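How I fixed a droopy lever handle

If you push down on a door lever and it stays down like it's given up on life, you probably don't need a new lock. I put up with one at the Talten workshop from July right into fall, and then fixed it in less time than it takes to drink a coffee.

First, get the door open and keep it open. I use a rubber wedge. Please don't skip this one — you're about to take off the only thing that works the latch, and I have shut myself in a supply room before!

Now have a good look at the plate. On a tall one like ours, the lever sits on a short round hub near the bottom, and the hub is where you want to start. Wiggle the lever up and down, then pull it gently toward you. Up and down play usually means the set screw is loose. If the whole plate moves, it's the long screws that go through the door.
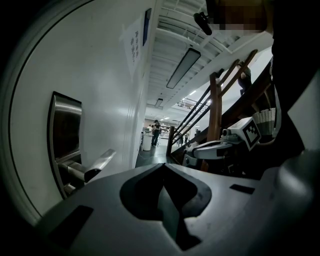 Steel lever and plate on the white door, with the corridor behind it.

The set screw on a lot of levers hides on the underside of the hub, so feel for it with a fingertip or use a little mirror. Ours took a small hex key (mine is from an old Görtz set, any brand will do). Back it out 2 turns, push the lever all the way onto the spindle, hold it level and tighten it again. Snug is plenty. I've stripped one by leaning on it and that was a long afternoon.

Still droopy? Then it's most likely the return spring. Take the lever off, undo the plate screws (mine had 4) and lay everything on a towel in the order it came off. A broken spring is easy to spot. I got the replacement from Kutska, and they wanted the plate measurements, so write those down before you call.

Put it all back loosely, try the lever a few times with the door still wedged, and only then tighten the screws, a bit at a time and going corner to corner. A tiny dab of grease on the spindle is nice too.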